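3.2 Skin gloss and buyer judgments of ripeness

The first survey asked shoppers to name the signs they use when choosing fruit without cutting it. Of the 2000 forms handed out at the Ovoteo and Gandberg stores, 1106 were returned and 644 were complete enough to use. The stores are similar in size, but Gandberg sells most of its fruit loose and Ovoteo sells a larger share in bags. We kept the two groups separate for the main tests and pooled them only where the difference between stores was small.

Color was the sign named most often in both groups, followed by firmness. Smell came next for stone fruit and melons but was rarely given for apples. Gloss was seldom named first. It appeared mostly in the comments, where shoppers used words such as "shiny," "waxy," and "polished" and did not agree on whether these were good signs. Older shoppers tended to read a strong shine as a sign of added wax. Younger shoppers more often linked it with freshness.

This split matters for green fruit. With a red apple, a shopper can judge how far the red has spread and how deep it is. With a green one, the range of color is narrower, and small differences in the surface may carry more weight. Demirtaş made the same point in her earlier work on pears, although her panel was trained and ours was not. Figure 4 shows a green apple and a group of mixed produce.

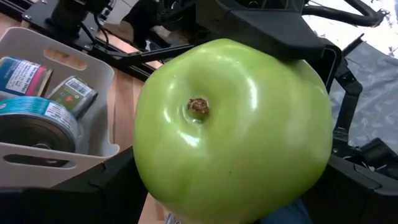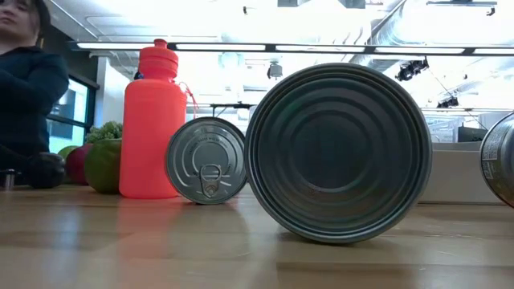 Figure 4. Green apple, calyx end (first picture); red and green produce on a wooden tabletop (second picture). Photos: Nesrin Demirtaş.

The second survey was shorter and used a fixed scale. Shoppers rated each fruit from 1 to 5 for expected sweetness, expected crispness, and willingness to buy. They were told not to touch the fruit, and the order was changed for each person. Store lighting was left as it was. Marchetti has argued that tests of this kind should be run under a standard lamp, and we agree that this would make results easier to compare between sites. Our interest, however, was in choices made in ordinary store conditions.

Ratings for crispness rose with gloss in both stores. Ratings for sweetness did not. For green apples, several shoppers wrote that a bright shine made them expect a sour taste, and their sweetness scores were lower as a result. Willingness to buy followed crispness more closely than sweetness, except among shoppers who said they were buying for children.

Shape had a weaker effect than we expected. Uneven apples were marked down slightly at Ovoteo and not at Gandberg, where shoppers are used to picking from mixed bins. Small specks on the skin made little difference at either store. Bruises were not tested, as bruised fruit was removed before the sessions.

Two limits should be noted. Both surveys were run in February, when most apples on sale had come from storage, and answers might differ in the fall. The forms also did not ask whether the shopper planned to eat the fruit raw or cook with it. Section 3.3 takes up the second point using the interview data.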